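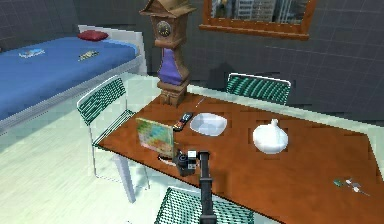 Bed with blue blanket, long table and grandfather clock

Progress report, Menik songwriter support program, second period

Prepared by Ruba Ghanem for the Aguiar fund

In this period we continued the work with our two artists, Lingyun Kong and Shiyu Deng. The first report explained how we selected them, so I will not repeat it.

Lingyun finished four songs for her EP. Three are mixed. The fourth, "Warnora", still needs a new vocal, as she was not satisfied with the second verse and I agree with her. We had planned to deliver all masters in December. I ask you to accept a delay of three weeks for this one song.

Shiyu played two concerts as opening act. At the first one 95 tickets were sold, and at the second 252. After the second concert he received an invitation from the Bomen festival for a set of 30 minutes. The contract is not signed yet – we are still discussing who pays for the travel of his drummer.

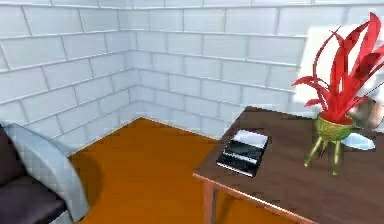
The mailing list has grown more slowly than I hoped. It has now 748 addresses, while our goal for the period was 2,000. I think we depended too much on social media posts. From next month Sihan Li will collect sign-ups at the merchandise table, and each new subscriber will receive one demo as a free download.

On the budget: studio costs stayed inside the plan. Rehearsal costs were higher, as the drummer joined earlier than expected. I moved the difference from the photography line, and Jinfeng Song has approved this in writing. The receipts are in the attached folder.

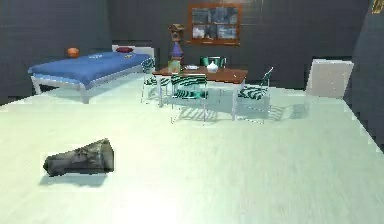
Room with dark back wall and pale floor

For the next period we plan the following:

Record the new vocal and send the last master.
Sign the festival contract.
Release Lingyun's first single, with a short listening evening for local press.
Prepare a simple royalty sheet that both artists can update themselves.

I need one decision from you before the single comes out: may we print the logo of the fund on the back cover, or only on the website? The printer needs the final file two weeks before delivery.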